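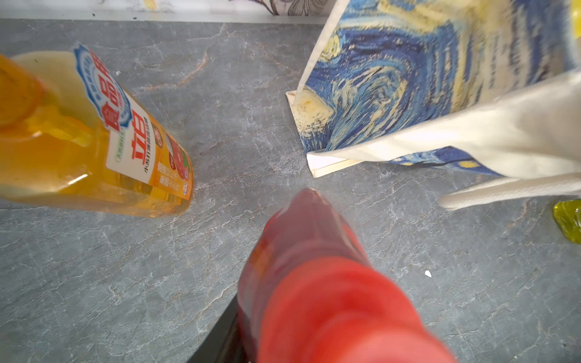 My sister said you never, ever pack dish soap in with the tea towels, and she said it over the phone, with her mouth full, so I knew she meant it. Stand it up in its own bag, she said, or carry it on your lap like a baby.

Well, I wasn't carrying it on my lap! It was nineteen stops to Toresstead and I already had the rice cooker for that.

So I went back to the counter and had another think. Everything else in the kitchen was gone. The movers from Genlow had come at noon and left by one, and they took the good boxes and the tape and (I'm pretty sure) my scissors. I had the yellow bottle of Liby, lying on its side where I'd put it down, and the Starry Night tote, which my sister bought me at a museum shop and which I have used for everything except art. Library books. Leeks. A wet swimsuit, once, all the way home from Clirkedgate.

Twelve years I'd washed up in that kitchen. I kept wiping the counter, too, which was silly, with the new people coming in to rip it all out. Gray with those little pale veins running everywhere. When I first moved in I used to follow them with my finger while the kettle boiled, and I'd decided one of them was a river and I lived at the bend. I looked for my river that afternoon and couldn't find it. I found a crumb.

The phone was still going. Was I listening? Had I checked the cap? I said I'd checked the cap. I hadn't, so I checked it then, and gave it an extra twist, and rolled the whole thing up in my gray cardigan and pushed it down into the tote next to my slippers.

"You've put it in with the slippers," my sister said.

I asked her how she could possibly know that.

"Did you at least leave them the sponge?"

I'd left them the sponge. I picked up the rice cooker, hooked Van Gogh over my shoulder and went to see if the bus was coming.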